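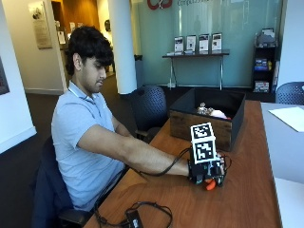

Residents of Terville will be aware that the terms for allotment tenants were revised in April. I have held a plot on the Ansah site for 14 years and wish to set out my understanding of the new terms, as several neighbours have written to ask.

The principal change concerns water. Each plot was formerly charged a flat rate, whatever its size. Tenants will now pay according to the meter at the head of their row, and the cost will be divided equally among the plots in that row. Last year the whole site used 2368 litres in its driest week, of which 862 were drawn by the two rows nearest the gate.

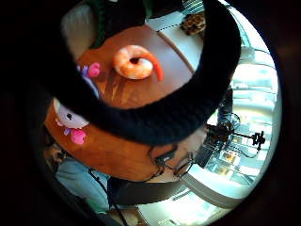
Sheds are the second matter. Existing sheds may remain. New ones require written consent, and applications should be sent to Harriet Park at the site office with a simple sketch - measurements are required, but a professional drawing is not.

I regret that the waiting list was not addressed. Siriporn Hemmin raised the question at the spring meeting and was told that it would be considered in due course. In my view, a plot left uncultivated for two seasons should be offered to the next applicant, and I have written to the office to say so.

Tenants are also reminded that bonfires are not permitted before six in the evening.

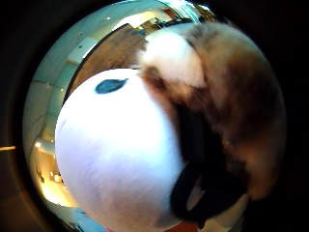 White plush, close up.

Comments on the revised terms may be left at the office until the end of the month. I shall publish any reply I receive to my own letter.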